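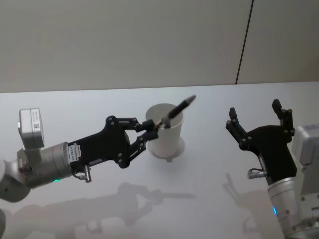

Paper cup and black marker pen

4. Fitting the soft-close drawer runners (Bindham washstand)

I've fitted loads of these now and I still do the left side first, habit I suppose!

1. Pull the drawer right out and lay it face down on a towel.
2. Mark the runner line 44 mm up from the bottom edge, both sides.
3. Drill 2 pilot holes per runner, no deeper than 17 mm.
4. Screw the runners on, but only finger-tight for now.
5. Slide the drawer in, wiggle it until the gaps look even (be fussy here), then tighten everything up.

Note: the Ashby washstand uses the same runners, but its line sits at 30 mm. Alfie Furnival caught me out on that one.

Caution: go gently with the screwdriver. I once went straight through a side panel with a drill on full power, and I had to order a whole new drawer.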